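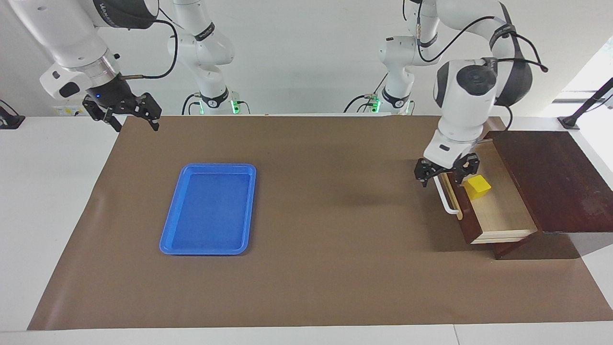 Luvitby will buy a second two-arm work cell for its Landon test shop next year, after managers signed off on the equipment budget in December.

The plan covers two arms, four grippers, a table and mounts, along with a service contract. Operations manager Ingeborg Kälin said the arms take up most of the money, but the smaller items caused most of the discussion.

"We left cables, clamps and spare fingers out of the first budget and ended up paying for them out of repairs," Kälin said. "This time they have their own line."

The company set aside $4000 for those parts. Replacement gripper fingers are listed at $328 a set, and a spare power supply at $980.

The shop uses its current cell for handling tests with small parts, trays and drawers. Prodromos Tzanetos, who schedules the work, told managers that jobs now wait about 9 days for time on the cell. He asked for the second one to match the first so that programs and spare parts can be shared.

Two suppliers sent quotes. Jovusano offered a lower price on the arms but a longer delivery time. Malabanan quoted more and included installation and two days of operator training. Kälin said a choice will be made after both companies answer questions about warranty coverage on the grippers.

Floor space is still being worked out. The new table needs its own power circuit, and an electrician is due to look at the room before an order is placed. Tables and mounts will be ordered first, with the arms to follow once the wiring is approved.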